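零食拆箱后怎么分装，才不容易受潮和过期？

办公室茶水间的零食现在归我管。每次整箱买回来，饼干、糖果、饮料都先堆在桌上，再往托盘和篮子里分。
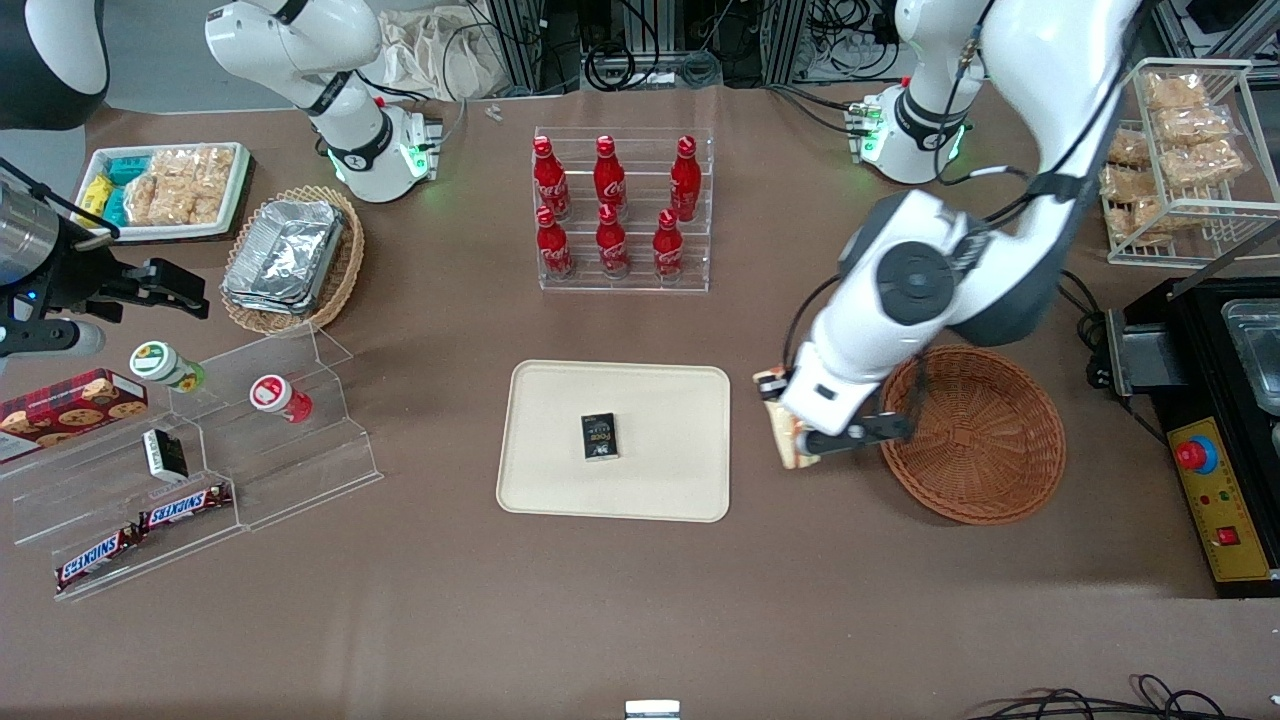 问题主要出在南方的潮气上。我们在一楼，去年1月之后一直到入夏，墙角都返潮，开了袋的苏打饼干放到第二天下午就软了，瓜子也有一股哈喇味。独立小包装的好一些，但是整箱拆散以后，外箱扔掉了，很多小袋上的日期印得很浅，有的只印在封口的压痕里，根本看不清，过期没过期全靠猜。上个月清理柜子，翻出来一堆不知道什么时候买的威化，只好全部扔掉。

想请教几个具体的问题。一是散装的东西用密封罐好还是用夹子夹住原袋好，罐子我看中了Grasteck的一款卡扣式的，不知道有没有必要买。二是拆了箱的小包装怎么记日期，有没有不太费事的办法。三是干燥剂到底能不能重复用，原来罐子里带的那种小包，颜色没有变化，不知道还有没有用。四是巧克力夏天能不能放冰箱，同事说放了会发白，发白了还能不能吃。

预算不多，每个月的零食费是785元，买容器的钱也要从里面出，所以太贵的方案就不用推荐了。人不算多，零食大概两个星期补一次货。

Urnasow
发表于2018年5月

我在一家小超市做过理货，后来自己家里也囤得比较多，按你的问题逐个说一下。

先说罐子和夹子。饼干变软是因为吸了空气里的水分，所以关键在于开封以后里面剩多少空气、接口漏不漏气。原袋一般是镀铝的复合膜，阻隔性能其实比多数塑料罐好，缺点是夹不严。我的做法是两样一起用：原袋把空气挤掉，袋口折两到三折，用夹子夹紧，然后连袋子一起放进罐里。这样罐子不用天天洗，口味也不会串，日期和配料表都还在袋子上。把饼干直接倒进罐里看着整齐，但是每取一次就换一次空气，办公室取的人多，一天开十几回盖子，再好的罐子也没用。

Grasteck那款我没用过，不评价。买罐子的时候看两处，一处是盖子里有没有整圈的硅胶条，另一处是硅胶条能不能拆下来洗。不能拆的用几个月缝里会发霉。回家以后可以试一下，里面垫一张干纸巾，扣好盖，整个按进水盆里等一会儿，拿出来擦干外面再开盖看纸巾。

坚果和瓜子跟饼干不是一回事。哈喇味是油脂氧化，跟温度、光照和存放时间都有关系，只防潮解决不了。办公室不要买大袋坚果，买每日小包的，单价贵一点，扔得少。已经有哈喇味的不要再吃，炒一遍也不行。

日期的问题，我在店里用的办法很土。整箱到货先不拆，看外箱上的生产日期和保质期，算出到期的月份，用油性笔写在一张纸胶带上，贴到准备装这批货的盒子外面。一个盒子只装一批，没吃完之前新的一批不往里倒。如果盒子不够，就用隔板或者硬纸片隔开，旧的在前，新的在后。小袋上的日期看不清没有关系，盒子上有就行。要注意的是混装的大礼包，里面每种东西的保质期可能不一样，按最短的那个写。

还有一点，外箱别急着扔，至少把印日期和批号的那一面剪下来，夹在柜门里，等这批吃完再扔。万一有人吃出问题，拿着这个才好找商家。

干燥剂要分种类。透明或者带蓝色、橙色小珠子的是硅胶，可以重复用。带颜色的看颜色就知道吸饱没有，蓝色的变粉，橙色的一般变绿或者变浅。你说的颜色没有变化，如果本来就是透明的，那它永远不会变，只能凭时间判断。烘的时候把珠子倒出来，摊在烤盘上，烤箱调到100度多一点，烘两个小时左右，放凉以后马上密封。不要连外面的小袋一起烘，很多袋子受不了这个温度。蓝色的那种含氯化钴，不要放在会直接碰到食物的地方，更不要用做饭的烤箱去烘。

白色粉末或者小石块状的是生石灰，只能用一次，吸完就成了粉，直接扔。千万不要沾水，也不要让带孩子来上班的同事拿给小孩玩，遇水会发很高的热，溅到眼睛里是要去急诊的。另外有一种小包写的是脱氧剂，里面是黑色的铁粉，开了袋就很快失效，没有重复利用的价值。

巧克力我放得不多，让别人来答吧。

Tatthorpe

补充巧克力的。

发白分两种情况。一种是热了以后可可脂化开又凝固，浮到表面上，摸起来有点滑，叫脂霜。另一种是从冰箱里拿出来表面结露，糖溶解以后又析出来，摸起来发涩，叫糖霜。两种都能吃，只要在保质期里、没有异味、没有长毛，就是口感变差，吃起来发粉发沙。

夏天室温超过28度，不放冰箱是不行的，周末空调一关就全化了。放的时候用密封袋装好，把空气挤出去，外面再套一个盒子，放在冷藏室里靠门的位置，那里温度高一点。不要和剩菜、榴莲放在一起，可可脂非常容易吸味道。拿出来先不要拆袋，整包在室温下放半个小时，等回温了再开，这样水汽只会凝在袋子外面。你们办公室人多，很难要求每个人都等半小时，我建议夏天干脆不买纯巧克力，换成别的，到秋天再买。

饮料也说一句。纸盒的和利乐包的不要直接放在一楼的地面上，底下垫一层木条或者泡沫板，离墙留一点缝。返潮的时候纸盒底部会泡软，外面看着没事，一提就漏。易拉罐也一样，罐口积灰受潮以后会有锈点，喝之前冲一下。

楼上说的纸胶带很好用，我再加一条，字要写大，写“6月底前吃完”这样的话，别只写生产日期。大部分人不会自己去算保质期。

Fortin

说点不一样的。我们公司也在一楼，罐子、夹子、干燥剂都买过，最后发现少买才是最省事的。以前一次买一个月的量，后来改成每个星期买一次，一次只买5种，吃完再补，柜子里基本没有存货，受潮的问题就没有了。运费确实会多一点，不过凑够包邮也不难。你们两个星期一次，其实把种类减一减就可以了。

如果条件允许，柜子里放一个几块钱的温湿度计，湿度一直在七十以上的话，换个柜子比买什么罐子都有用。靠外墙和靠水槽的柜子最潮，我们原来就放在水槽下面那一格，后来搬到了饮水机对面的吊柜里，离地高，好多了。除湿机我们也借来试过，放在茶水间里要关门才有效果，茶水间的门又没有人关，用了2天就还回去了。

篮子摆在外面可以，只放独立小包装的，放当天能吃掉的量，其余的收起来。开过封的东西不要放进敞口的篮子，招蚂蚁。我们那次蚂蚁是顺着网线孔进来的，封孔、清柜子、撒药，前后折腾了将近一个月。

另外糖果里软糖和硬糖要分开，硬糖返潮以后糖纸会粘住，撕不下来，这种就别留了。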